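Zundau (film)

Zundau is a feature-length drama in the faux-documentary form, produced by the company Cleltent and set in the river town of Dobos. It runs 4 reels in its release version and was shot on color negative in the 1.66:1 ratio. The film follows the closing of a ferry line through interviews with passengers, deckhands and office clerks, all played by actors. Its title is the name of the ferry.

Plot

The film opens on the last crossing of the ferry Zundau, at a quarter to six in the morning in July. An unseen interviewer asks the passengers why they are traveling. Most give short answers. One woman, listed in the credits only as the Seamstress, declines to speak and leaves the boat before it reaches the far bank.

The interviewer then attempts to find out where she went. Each witness places her in a different part of town and gives her a different age. A clerk in the ticket office claims to have sold her a return ticket, number 501, which is later found unused in a drawer. The closing section repeats the crossing from the opening with the same camera positions and no sound. The woman's fate is not given.

Production

Cleltent developed the project under the working title Ticket Office. The script contained full dialogue for the clerks and the ferry crew, while passengers were given only a name, a trade and a reason for crossing. Their interviews were recorded in single takes of up to ten minutes and shortened in the cutting room.

Interiors were filmed in a disused customs house in Dobos. The ferry scenes used a working vessel, and the crew was allowed on board only between the first and second scheduled crossings of the day. Sound was recorded on location, apart from the engine, which was added later from a separate recording. 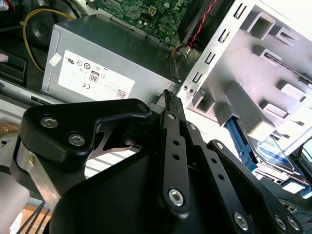

Kostova wrote in a reader's note to a film society newsletter that the silent repeat of the crossing was the only part of the film she believed, and that the clerks spoke too well for people who had been stopped on their way to lunch. The same note praised the ticket drawer scene for its length.

Release and versions

The first public screening was held in Dobos in a hall with 830 seats. A second cut, shorter by nearly 4 minutes, was prepared for television and omits the testimony of the lock keeper. The two versions also differ in their end credits. The theatrical cut lists the passengers by trade, and the television cut lists them in order of appearance.

The original negative is complete except for one shot in the third reel, which has been replaced in all later prints with a duplicate of lower contrast. The shot list held with the negative has 786 entries, including several for scenes that appear in neither version.

Style

The interviews are framed at chest height with the subject slightly left of center. The camera does not move during testimony. Flashbacks are marked by a change to a longer lens and by the absence of the interviewer's voice. Music is heard only once, from a radio in the ticket office, and stops when the clerk closes the window.

See also

Faux-documentary
Flashback (narrative)
Unreliable narrator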